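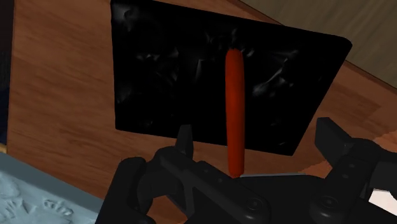 ## Brakthorpe Street Fair: food stalls meeting, September

**Present:** Magdalini Sfakianakis (chair), Farzad Hashemi, Homa Alipour, Yiğit Öztürkmen (minutes)
**Apologies:** Boonsong Chuensuk

**1. Stall fees**

Farzad reported $722 taken in fees last year and expects more this time. Magdalini asked where the extra would come from, given that two stalls have already dropped out. Farzad said word of mouth. The chair asked for that to be minuted.

**2. Sausage stand**

Disdale has offered to run the grill again and says lines will be "much shorter." Homa pointed out they said so last year. No plan was attached to the offer. Agreed to ask for one in writing before giving them the corner spot.

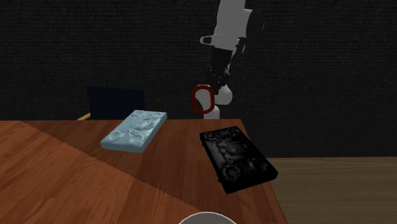 *Wooden table, item 2.*

**3. Power**

Babaei quoted for four outlets. Yiğit doubts the old line will carry them and would like to see it tested under load. Farzad thinks it will be fine. Not settled.

**4. Parking**

Plalden's offer of its lot came with no hours and no mention of insurance. Left off the flyer for now.

**Actions**

- Homa to write to Disdale
- Yiğit to arrange the line test
- Farzad to list the stalls that have paid, not the ones that said they would

Closed at 8:40 p.m.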